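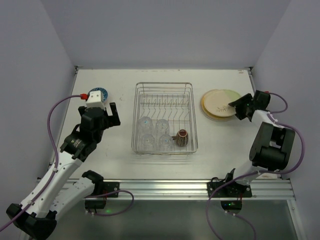 Four clear glasses upside down in the wire dish rack.

Visit to the Onville Children's Ministry Open Day
Posted 1/20/21

Our church has been without a settled midweek program for children since the old one ended, and in September I drove over to Onville to see how another congregation runs theirs. The church there holds an open day once a year for people from other churches. I took a notebook and came home with most of it full, so what follows is the shortened version for our parents and teachers.

The Onville program meets on Tuesday evenings during the school year and takes children from kindergarten through sixth grade. Elínborg Ravn has directed it for the last 6 years. She met the visitors in the lower hall and handed each of us a schedule, a copy of the fall workbook, and a name tag. There was coffee, and the first session started on time.

The evening is split into three blocks. Children arrive and go straight to verse work with a listener, who is usually a parent or a high school student. After that everyone comes together for singing and the lesson. The last block is game time for the younger ones and a discussion group for the fourth graders and up. Elínborg said they used to put games first and changed it after two years, when they found that the lesson kept getting shorter.

The workbook they use is called Kinyua. It goes through the Old Testament in the first two years and the Gospels and Acts in the third. Each week has a reading, a few questions, a verse to learn, and a page for the family to do at home. I asked how many families finish the home page. She said fewer than half, and that they have stopped giving points for it. The points are now only for attendance and verses. I thought the reading level was a bit hard for first graders, and one of the teachers agreed with me – she reads it aloud to her group and lets them draw their answers.

We sat in on a sample lesson about Nehemiah and the wall. The teacher had the children stand along the sides of the room by family, each with a section to "build," and read the names from chapter three. It took longer than planned but the children followed it well. She asked them at the end why the Bible would list so many people who only fixed one gate. A boy in the second row said it was so their grandchildren could look it up.

After lunch Kanini Shirima spoke about costs and staffing. She keeps the books for the program and was very open with the numbers. They spent $1,416 last year, mostly on workbooks and the spring picnic, and have set aside $1,596 for this year. Families are asked to pay for the workbook if they can. No child is turned away over it. Every adult has a background check before starting, and there are always two adults in a room.

The last stop was the upstairs classrooms, including the one called the Diria room, where the memory verses hang on the wall by year. Some of the older cards are in handwriting of children who now help as listeners.

A few things I would like us to talk about at our next teachers' meeting:

Verse work at the start of the evening, with one listener for every three children.
Whether we want a three-year plan or would do better with one year to begin.
Asking the Oklow church if they would like to share the cost of workbooks.
A discussion group for the older children – ours have said they feel too old for the games.

I have one spare copy of the fall workbook and will leave it on the table outside the church office. Please put it back when you have looked through it. The schedule is in the same folder, along with the song list.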